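Last updated: 11 August 2022
14 comments | 6 shares

Minutes of the Soap and Scrub Circle, Nirkach Rooms

Soledad Hinojosa took the chair and welcomed everyone back so kindly that we were a little late getting going, though I don't think anyone minded. The March minutes were read out and agreed, with one spelling put right (it is Dellier, with two l's, and the secretary is sorry).

1. Covering the table

We talked for quite a while about the white sheet. Xóchitl Arriaga would like it kept for good, as it covers most of the wooden tabletop and the white stuff in the little orange bowl can be worked over it without fretting about the wood. Everyone likes that bowl, with its scalloped feet! Agreed to keep both.

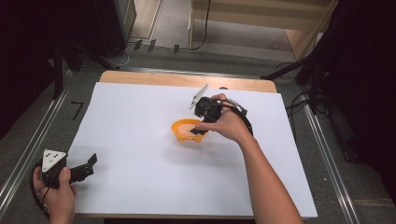

2. Soap

Soledad spoke warmly about the plain tan bars and asked whether we might stay with them through the winter. Salinas can let us have 60 bars if we order before the month is out, and Colik has quoted for 50. After a good deal of friendly back and forth we went with Salinas. Xóchitl asked that bars be wiped before they go back in the box, powder and all, and offered to bring cloths.

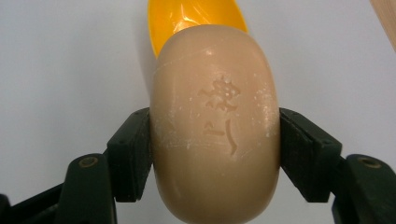
Tan bar with its stamped emblem, white specks on the face, yellow plastic behind.

3. Money and the floor

We hold $406 after the room fee, and Soledad hopes we might reach $500 with the autumn table. The gray carpet came up again, as it always does, and Xóchitl will ask the Dellier shop what lifts dried powder out of it. Sheets are to be shaken outdoors, please.

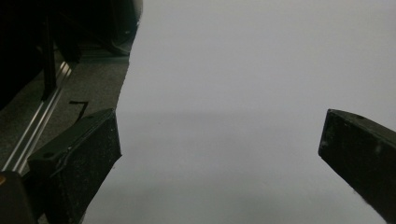
NIRKACH, August

A short note added after the meeting: Xóchitl has her cloths ready and Soledad has sent in the Salinas order. Please bring an apron next time, and a spare if you have one.

Contact the secretary | © Soap and Scrub Circle | Back to top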